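Home / News / Materials and Waste

Derkano to drop wax-coated cartons from paper collection in February

Trade waste, Packaging | Reading time 5 minutes

Businesses in the Derkano district will no longer be able to put wax-coated cartons in their mixed paper and card containers from February. The change follows a sampling exercise at the Wogan sorting hall, where coated board was found in 203 of the 437 trade loads checked. Household collections are not affected for the time being.

Wax-coated board is used mainly for wet or chilled goods such as fish, poultry and leafy vegetables. The coating stops water reaching the fibres, and it does the same thing in the pulper at the mill. Coated pieces do not break down in the normal pulping time and leave the tank either as flakes or as a film of wax on the screens. The flakes have to be picked out as rejects. The film means a stop for cleaning.

Sistular, which runs the Wogan hall and sells the sorted bales on, said in a notice to its customers that the mill at Ziden had tightened its acceptance terms. Bales of trade card are now opened at random on arrival. A bale with visible wax board is downgraded to mixed paper, and a second one from the same delivery leads to the whole load being sent back at the seller's expense.

How the loads were checked

The sampling ran over the autumn on the trade rounds only. Each load was tipped on a clean part of the floor and spread by loader to a depth at which single cartons could be told apart. Staff then pulled out anything with a shine or a greasy feel and tested it with a scratch and a drop of water. Board that took up the water was put back. Board on which the drop stood was weighed as coated.

The method does not separate paraffin wax from the newer water-based barrier coatings, some of which do break down in a standard pulper. Sistular accepts that this makes its figures for coated board higher than they would be in a laboratory test. The company says the mill's inspectors use much the same scratch and drop test at the gate, so a bale that fails it is downgraded whatever the coating is.

Most of the coated board came from a small part of the customer base. Food wholesalers, markets and hotel kitchens made up the bulk of it. Offices and clothing shops had almost none, and what there was usually came from fruit deliveries to a staff kitchen.

What changes for businesses

Plain corrugated board stays in the paper and card container as before. It should be flat, dry and free of food. Tape and address labels can be left on, and so can staples. Polystyrene inserts, plastic strapping and bubble film have to come out.

Wax-coated cartons go in the residual container until a separate outlet is available. Customers who produce a lot of them can ask for a dedicated 1,100-litre container, emptied weekly and charged at the residual rate. The material will be sent for energy recovery in either case.

Containers for paper and card will be checked by the crew at the kerb. If coated board is seen on top, the container is tagged and left, and the customer can either remove the board before the next round or pay for a residual lift. The first tag is a warning without a charge. After that the charge is 40 per container, in line with the existing rate for contaminated glass.

Print on the carton is not a reliable guide. The corrugated recycling mark is found on some coated cartons, usually where the same printing plate has been used for a coated and an uncoated version. Businesses that are unsure should tear a corner. Plain board tears with a dry, fibrous edge – coated board tends to show a smooth layer that holds the fibres together or lifts away as a skin. A fingernail drawn across the surface will raise a pale line in wax.

Size and flattening

The notice also repeats the rule on flattening, which is already part of the trade terms but has not been enforced on most rounds. A carton left standing takes up its full volume in the container, and Sistular says containers on some rounds are being emptied at less than half their design weight. Under the revised terms, standing cartons are not treated as contamination, but a lid that cannot close for this reason counts as an overfilled container.

Cartons should be opened at both ends and folded along the existing creases. Cutting is only needed for double-wall board too stiff to fold by hand. Very large sheets should be brought down to a length that lies flat inside the container, as sheets wedged across the opening are the most common cause of a container failing to empty.
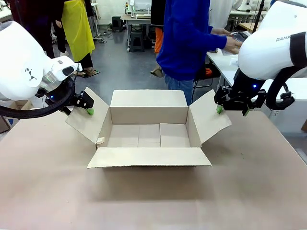
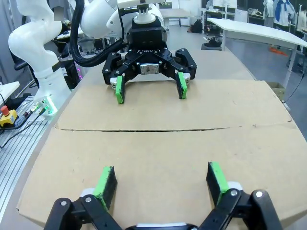
Exemptions and dates

Two groups are given more time. Market traders sharing a compound may go on using the existing containers until their compound has a separate one for coated board, and customers on the two rural rounds will move over when those rounds are next retendered. Both groups have been asked to keep coated board out where they can in the meantime.

New container stickers will be delivered with the January invoices. They replace the current blue sticker, which shows a carton with no note on coatings. Customers who rent out space to other businesses are responsible for passing the sticker and the notice on to their tenants.

The charge for overfilled containers takes effect at the same time as the change to coated board. It is set per lift and does not depend on container size.

A decision on household rounds is expected after a further round of sampling in spring. The amount of coated board in household paper is thought to be low, although fruit boxes reused for storage do turn up. The sampling will use the same floor method, with barrier-coated drinks cups recorded as a separate line.

Suppliers' coatings

Sistular has asked wholesalers in the district to find out from their suppliers which coating is used on each carton type. Where a supplier can show a test certificate for repulpability, the carton type will be put forward to the Ziden mill for a trial. Cartons accepted after a trial will be listed by printed code in the trade customer area, and crews will be given the same list. No carton types have been listed so far.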